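Work and Automation, Handout 4
When a robot arm comes to the workplace: what changes for the people

Reading before class: the Stevholm case, pages 10 to 25.

Last time we spoke about machines that stand behind a fence. Today we look at the smaller kind of robot, the arm with a gripper that picks up ordinary things from a table. Such an arm is usually tried in simulation first, and the people who will work beside it often see it on a screen many weeks before it is delivered. Please keep this in mind, for the first opinion of the workers is formed there.

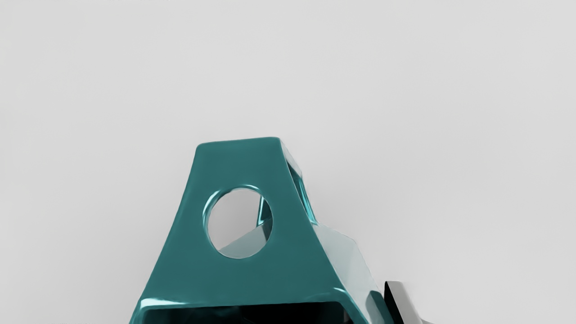 Course notes by M. Lévesque
Updated 10 March 2026

1. The case

Stevholm is a packing and returns center with 65 employees. Goods come back from shops in mixed boxes, and a person takes out each item, looks at it and puts it in the right place. The management bought a system from Navach to do a part of this sorting. The project inside the company got the name Testo.

Before Testo, a sorter handled one box from start to end. After it, the arm takes the easy items and the sorter receives what is left. On paper the job became lighter. In the interviews many sorters described it as heavier, and I want us to understand why both can be true.

2. Tasks and jobs are different things

A job is made of many tasks. When one task is automated, the job does not disappear, but its mix changes. At Stevholm the easy items had also been a kind of rest. A worker could take a simple box, move the hands and let the head be quiet for some minutes. Now each item that reaches the person is a difficult one: broken, leaking, without label, or of a shape which the gripper does not hold well.

Question to prepare: which tasks in your own work give you rest, and would a manager know it?

3. The variety of objects

In a factory the arm may see the same part all day. In returns work it may see something round, then something square, then something with a handle. Each one asks for another way to hold it.
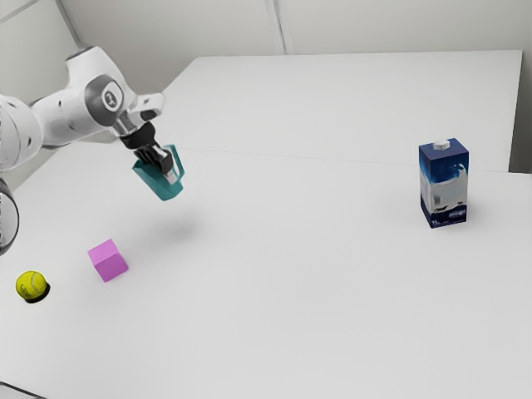
A person changes the grip without thinking, and for this reason the skill was never written in any job description at Stevholm. When the engineers from Navach asked the sorters how they pick up things, most of them answered "I just take it." It needed several sessions to put this knowledge into words. The sorters were not paid more for these sessions, and later this became a point of conflict with the union. We will return to it in April.

4. New tasks which were not in the plan

The plan listed 149 hours of training for the whole center. It did not list the following work, which the employees began to do by themselves:
- clearing the table after a dropped item
- deciding if a stop is serious or if one can simply restart
- explaining to the next shift what the arm did today

The last one takes the most time. There is no form for it, so people write on paper and tape it to the cabinet.

5. For the next meeting

Write one page about a machine or a program that came to your workplace. Say who was asked before, who was asked after, and what you stopped doing. If you have no such experience, use the Stevholm interviews, but do not repeat my points from section 2. Papers can be in English or French. Late papers are accepted until the second meeting in April.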